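Wadik Time Off
Leave requests and approvals for small and medium teams

Wadik Time Off is the leave module of the Wadik office suite. Your employees ask for vacation, sick days and unpaid leave from the phone or the browser, and the manager approves with one tap. It can be used alone, or together with the Distine payroll connector.

What you can do with it

Send a request. Tap the plus sign, select the kind of leave, select the first and the last day, and tap Send. Half days are possible. You can add a note of up to 68 words for your manager.

See your balance. The balance is shown on top of the request screen, already with the days which are waiting for approval taken out. Days carried over from last year are shown in a separate line until the end of April.

Approve or decline. The manager receives a message in the app and by email. If a request has no answer after 10 working days, it goes to the second approver. Please note: a second approver must be set by the administrator, otherwise the request stays where it is.

Team calendar. Everybody in the same team can see who is away, but the kind of leave is visible only to the manager.

Public holidays. We deliver the holiday lists for 71 countries and regions. You can change a list by hand when your company gives an extra day.

Plans

Starter: up to 20 employees, one approval step.
Standard: no limit of employees, two approval steps, export to Distine or to a CSV file.
Both plans can be paid by month or by year. Changing from Starter to Standard keeps all the old requests.

What customers tell us

"Before, we had the leave in a spreadsheet and two people were editing it at the same time. Now I open the calendar in the morning and I know who is coming." Beathag Mackay, office manager, Imrie

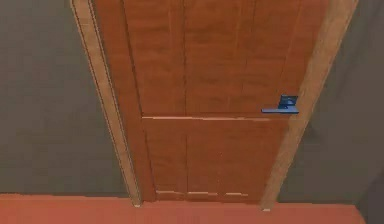 Setting up

1. Log in as administrator and open Settings, then Leave.
2. Import your employees from a file, or type them in one by one.
3. Give each employee a manager and a yearly number of days.
4. Choose the holiday list and tap Save.

Employees get their invitation by email after step 4. If you move from Rirex, please export the balances there first and write to our support, attention Mark Anthony Catacutan. He will send you the correct file template.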